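Do rowers need a breathing trainer?

Our squad has been passing around a little plastic tube since June. You put it in your mouth, turn a dial to make it harder to inhale, and take 30 breaths, morning and night. The one we have is a Flarkitz. Lotte Stevens bought it after a camp at Nestdale, where apparently everyone in the fast boat had one, and she wants the rest of us to get our own before head race season.

I've been rowing long enough to remember the compression socks, so I asked what it was supposed to do. The answer was that your breathing muscles get tired like any other muscles, and if you train them your legs get more of the blood. Fine. I can follow that. What I can't follow is how you get from there to "it took seconds off my 2k," which is what Lotte says it did for her.

Her 2k did get better, by 4 seconds. She used the thing for six weeks. In the same six weeks she also went from three erg sessions to five, stopped coming to practice straight off a night shift, and had a coach at Nestdale fix the way she was opening her back early at the catch. If I had to bet on one of those, it wouldn't be the tube.
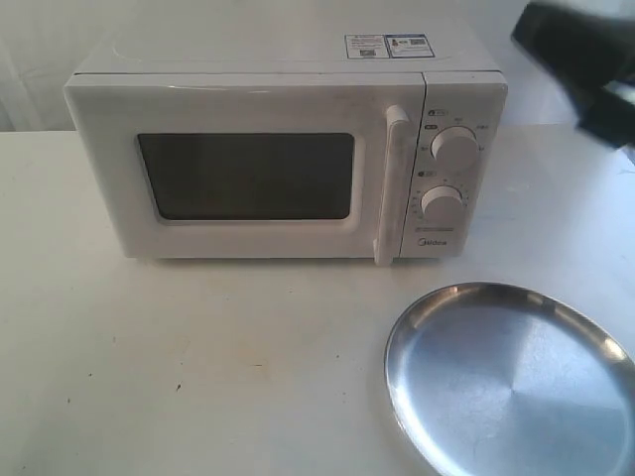

The leaflet that comes with it isn't much help. It has a graph with a line going up, and the side of the graph says "inspiratory strength." So people who practiced sucking air through a narrow hole got better at sucking air through a narrow hole. I would hope so! Whether a boat moves any faster is a separate question and the leaflet goes pretty quiet there, apart from a quote from a masters sculler who felt "stronger through the third 500." I've felt stronger through the third 500 after a good sandwich.

I did try it. I borrowed Lotte's spare and stuck with it for six weeks, no cheating, and kept my training as close to the same as I could. My 2k came out nearly identical to the one before. One person, two tests, and I knew what I was hoping to see, so don't take that as proof either. I did get a sore jaw.

What bugs me more is the timing. We have people in our eight who can't hold a steady ratio at rate 20, me included on a bad morning. Verstraete, who coaches us, has been asking since spring for more low-rate work with the blades square, and attendance at those outings is terrible. It's boring and your hands get cold. Breathing through a tube in front of the TV is a lot easier to say yes to.

Lotte read a draft of this and says I had the dial set too low. Could be. She has offered to lend it to me again at the next setting up, and I've told her I'll do it if she comes to square blades with me for as long as I'm on the tube. She's thinking about it.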